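Monday, late

Spent the whole day on the Drollholm runs again and came home cross. I told myself I would write down what I think before the group call, so that I don't get talked out of it.

The claim is simple enough. Train the policy in the simulated kitchen, let Closta shuffle the lighting and the surface finishes between episodes, and the policy is supposed to stop caring about shine and shadow. The draft says 785 successes in 915 episodes with the shuffling on. That's about 86 percent, and it looks lovely in a table. I have no quarrel with the arithmetic. I checked it twice this morning before my coffee, hoping for a mistake, and there wasn't one.

My quarrel is with what got counted. An episode passes when the drawer joint crosses a threshold. The checker has no idea what moved it. A finger hooked behind the pull, a knuckle bumping it, some odd bit of contact physics that shoves the drawer along, they all score the same. I went through the log looking for contact forces and they aren't saved. They were saved in the Onuoha version. Somebody (me, possibly, in May) turned them off to keep the files small.

So after lunch I stopped reading numbers and looked at renders. I should do this more often. I pulled stills from one episode and kept them open on the second screen for most of the afternoon.
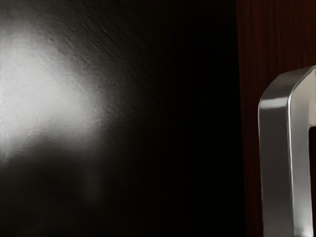
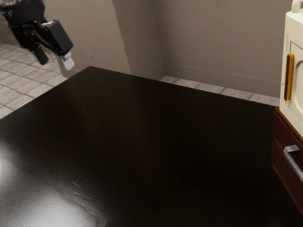

Same episode, two views. The arm is in the second one only, top left, not touching anything.

What bothers me is the close view. There's a silver handle down the right side and most of the rest is glossy black with a big white smear of glare on it. If you asked me to guess where the gripper was from that, I couldn't. There is no gripper in it. At that moment the policy has to get the arm's position from the joint readings or the wide view, and in the wide view the arm is up in the corner and partly blurred. Maybe that's plenty. But then the close view isn't doing the work the draft says it does, at least not there, and we have a whole paragraph crediting it.

The other thing is the glare. The methods section says the shuffling gives "a broad range of reflective conditions." I wrote that sentence, and I was pleased with it. Now I'd like to see somebody define broad. I picked through saved settings until my eyes hurt, and a lot of what Closta calls a new condition is the same light turned up or down a little. The shine on a dark tabletop changes shape when the light moves, and I found far fewer cases of the light moving than I expected. I can't put a figure on it yet and I'm not going to make one up at this hour.

The optimistic reading is that none of this matters. The baseline without shuffling did worse on the same checker, so something improved. Fine. But the baseline also got fewer training steps, which is in a footnote, and I have never been comfortable with that footnote. A longer-trained policy beats a shorter-trained one. Stop the presses.

What I want before anyone sends this out:

Turn contact logging back on and rerun 200 episodes with the shuffling and 200 without. Give the baseline its full training first. Then black out the close view for a third batch and see if the score even drops. If it doesn't, the paragraph goes.

I can hear the objection already, which is that Raloler wants the draft this month and the cluster is booked. The reruns would take up to four nights. I'd take four nights over a reviewer asking me the footnote question and having to mumble.

I do still half believe in the method. That's the annoying part. When I started on this I thought it was hype, then the first results won me over faster than they should have, and now I'm sour on it over a log flag and a patch of glare. Neither mood is evidence.

Started the baseline training from home at a quarter to eleven. It threw a warning about a missing texture and then carried on. I'll look at that in the morning.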